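Handover segmentation (Drenddale method)

Handover segmentation, also called the Drenddale method, is a procedure for dividing recordings of two-handed manipulation into shorter parts before they are used to train a robot policy. It was developed at the Drenddale laboratory in Albridge by Maja Laskowska and Hefin Lewis, and it is used mainly with demonstrations collected by hand-held grippers. The name comes from the first task it was tested on, in which an object is passed from one gripper to the other.

Background

In hand-held collection, a person performs a household task while holding one gripper in each hand. A camera on each gripper records the work from close to the fingers. The position of the grippers is estimated afterwards, in some systems with the help of printed square markers, called fiducial markers, which are fixed on the equipment or in the room.

Such recordings are often long, and the two hands do not always work at the same time. One hand may wait while the other arranges something. Earlier practice in the laboratory was to cut the recording at equal intervals. According to Laskowska, this had the effect that many handovers were divided in the middle, and the policy learned to open the giving gripper too early.

Procedure

The method looks for moments in which the state of both grippers changes within a short window. A cut is permitted before the receiving gripper begins to close and after the giving gripper is fully open, but never between these two moments. The remaining material is divided according to the speed of the wrists. Parts in which both wrists are almost still are kept only if one gripper is closed on an object.

Soft and irregular objects are treated separately. For a rigid object, the width of the fingers shows quite well when the grasp is complete. With a bunch of artificial flowers the fingers continue to close slowly while the stems are pressed together, and a fixed limit on the width gives a wrong result. For this group the method uses the change of the width over time.

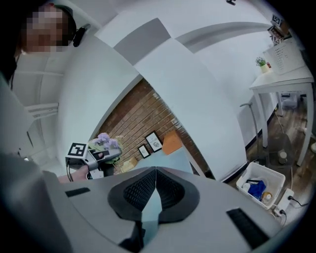
Vol. 7, No. 3, p. 91

The view from one gripper frequently includes the other, with its marker cube and the object it holds. Ivone Bezerra proposed to use this as a second source of information. When the cube of the other gripper is visible, the distance between the two tools is calculated directly from the picture and compared with the estimated path. If the two values do not agree, the part is marked for manual inspection.

Results

The method was evaluated on 748 demonstrations, of which 335 contained a handover. A policy trained on the segmented material completed 300 trials with fewer dropped objects than a policy trained on equal intervals. The improvement was clear for flowers and cloth, and small for boxes and bottles.

Criticism

Caradog Wogan has objected that both policies were tested in the same room where the data were collected, so the result says little about other rooms. He also noted that the speed limit for the wrists was chosen by hand. A later version, known as Plilwood, estimates this limit separately for each operator.

See also

Bimanual manipulation
Imitation learning
Fiducial marker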